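Rapport de projet tuteuré
L'accueil téléphonique de la ligne Vitar : ce que les conseillers font d'un appel
Auteurs : Nives Grasso et Niall Forsyth
Tutrice : Morven Rankin

1. Contexte

La ligne Vitar renseigne par téléphone les anciens militaires et leurs proches sur les pensions, l'aide à domicile et les démarches de logement. Elle est gérée par l'association Hateo, dans deux bureaux du bâtiment MacRitchie. Les appels sont pris de 8 h à 19 h. En dehors de ces heures, un répondeur enregistre le nom et le numéro de l'appelant.

Notre demande de départ portait sur le temps d'attente. Torquil Hepburn, responsable de la ligne, nous a proposé de travailler plutôt sur le contenu des appels, les temps d'attente étant déjà suivis par le logiciel de téléphonie. Nous avons donc changé de sujet en janvier, ce qui explique que la partie bibliographique soit courte.

2. Méthode

La ligne a reçu 3000 appels pendant la période étudiée. Hateo ne conserve pas d'enregistrement audio. Chaque appel donne lieu à une fiche remplie par le conseiller dans l'outil Ikudov : motif, orientation donnée, suite prévue, et un champ libre. Nous avons lu les fiches dont le champ libre était renseigné, soit 367. Après retrait des doublons et des fiches sans suite lisible, il en restait 300, que nous avons codées à deux. En cas de désaccord, la fiche était relue avec Mme Rankin.

Nous avons aussi écouté des appels au casque, avec l'accord des appelants, et mené trois entretiens avec des conseillers. Sheena Halliday, conseillère et fille d'un ancien sous-officier, a accepté d'être citée sous son nom. Les deux autres ont préféré rester anonymes.

3. Résultats

3.1 Le motif annoncé et le motif réel

Le motif annoncé en début d'appel est souvent administratif : un formulaire, une date, un papier manquant. Le champ libre montre autre chose. Un homme appelle pour le montant de sa pension et parle ensuite de son épouse qu'il ne peut plus lever seul. Une femme demande un duplicata et dit en fin d'appel qu'elle n'a plus de chauffage. Les conseillers notent ces éléments, mais l'outil n'autorise qu'un seul motif par fiche. Le second motif disparaît donc des statistiques transmises à la direction.

Mme Halliday résume sa pratique ainsi : « Je laisse finir la phrase, même si j'ai déjà compris. La suite vient après. »

3.2 Les transferts

Les transferts vers un autre service sont la première source de mécontentement dans les fiches. L'appelant doit répéter son histoire. Les conseillers les plus anciens contournent le problème en restant en ligne jusqu'à ce que le collègue décroche — la consigne écrite ne le prévoit pas, et cela occupe deux postes en même temps. M. Hepburn est au courant et laisse faire.

3.3 Décrire à distance
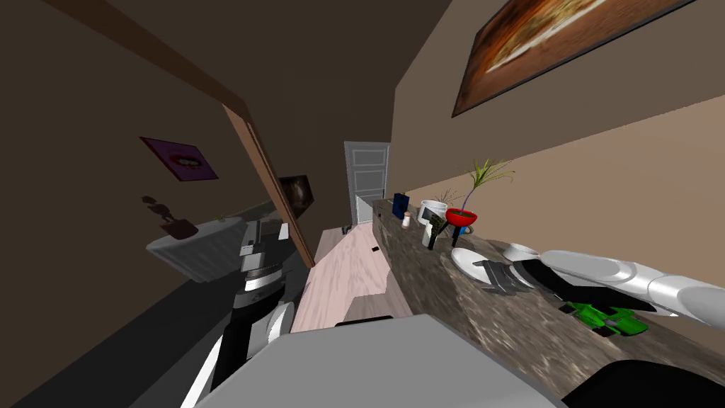
Une partie des appels demande au conseiller de se représenter un lieu qu'il ne voit pas, en particulier pour les demandes d'aide à domicile. L'appelant dit « c'est là, à côté », « le blanc », « le petit ». Dans une cuisine, ces mots ne suffisent pas : sur un plan de travail comme celui-ci, l'assiette, le bol, le mug et la salière sont tous blancs, alors que « la petite voiture verte » se repère tout de suite. Les conseillers demandent donc un objet de repère, puis ce qui se trouve à côté. La technique n'est écrite nulle part. On la retrouve dans les trois entretiens, sous des formes un peu différentes.

4. Limites

Nous n'avons lu que les fiches comportant un champ libre. Les conseillers remplissent sans doute ce champ plus volontiers quand l'appel les a marqués, et les appels simples sont sous-représentés. Nous n'avons pas interrogé d'appelants, faute d'autorisation obtenue à temps.

5. Propositions

Ajouter un second motif facultatif dans Ikudov. Hateo nous a indiqué que la modification était possible sans changer de version.

Inscrire dans la consigne le maintien en ligne pendant un transfert, au moins pour les appels d'aide à domicile.

Consacrer une séance de la formation d'entrée à la description des lieux, avec deux conseillers dos à dos et une photographie de pièce. Mme Halliday est d'accord pour l'animer.

Les deux premières propositions ont été présentées à M. Hepburn. La troisième lui sera envoyée avec la version corrigée de ce rapport.

Annexe A : grille de codage
Annexe B : guide d'entretien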